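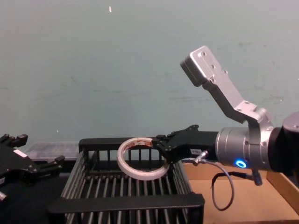 Tape roll over the wire basket, right arm.

Forum > Hardware for Sale and Review > Anotton two-arm sorting package, worth it?

gantry_goose
May 7, 2023
Starting a thread because the old one got locked over a fight about cable ties. We've had the Anotton package on trial since April. Two arms, two parallel grippers, the Planon teaching software and a support plan I keep being invited to upgrade. The job is sorting odds and ends into a basket and a tray. My nephew does this for snacks.

Pros: the grippers hold a thin roll by the rim without mashing it. Cons: everything else in the invoice. Setup guide is 276 pages and the index sends you to page 354 for "tape," which is an impressive place to send anyone.

lefty_loosey
What was the success rate? "Holds a thin roll" could mean once, with everyone holding their breath.

gantry_goose
We logged 697 picks, 371 of them tape. I'd put it at good on rigid stuff, moody on anything that bends. Bags are a disaster. Tape it likes, and it will pinch a roll at a tilt and carry it over the rack as if it were a tray of champagne.
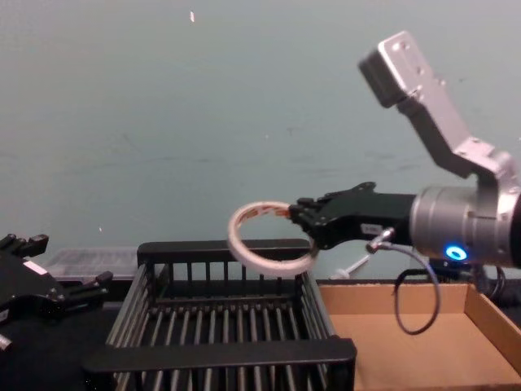

Drornby Makers Club, Automation Bench

mrs_torque
Is that gripper cable supposed to hang in a big loop like that? I had the Nuchit arms and the first thing I did was route mine along the wrist. Snagged it on a box once and the box came with us.

gantry_goose
It's how the installer left it. Page whatever of the guide says to allow slack for full wrist rotation. I asked how much slack and was told "enough."

bolt_from_blue
Going to be the grump here. A dish rack and a cardboard tray is not a test. You can buy a chute and a teenager for less than the support plan.

Paraskevi Zervas
I disagree with bolt. Wire racks are a miserable target, all those gaps for a finger to catch in. If it can let go of a roll over bars without taking the rack along, I'm interested. My complaint would be Planon. The teaching screen forgets your release height every time you rename a job, and support told me to stop renaming jobs.

bolt_from_blue
So the product is fine as long as you never touch the product. Noted.

lefty_loosey
Does it do two kinds of tape in one job, or do you need a separate one for each? Their sales page says "mixed goods" and then shows you eleven identical cubes.

gantry_goose
One job, two destinations. We've been using clear-ish tape for the rack and duct tape for the cardboard tray. You teach each drop-off separately and then tie them together in the job list, a menu designed by somebody who hates menus. Took me an evening. Same layout from higher up, one roll in each:
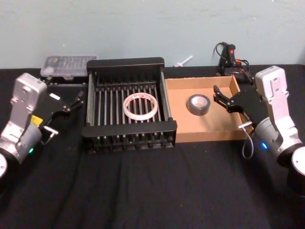

Replies, page 2

mrs_torque
OK, that's tidier than my bench has ever been. What does the trial cost if you send it back?

gantry_goose
Return shipping both ways, and yes, I asked what "both ways" means for a return. Still waiting to hear.

Paraskevi Zervas
They waived one leg of it for me. Ask by phone, the email form goes nowhere.

bolt_from_blue
Chute and a teenager. Offer stands.

gantry_goose
Calling them tomorrow. Leaning toward keeping the arms and skipping the support plan, if they'll sell it that way.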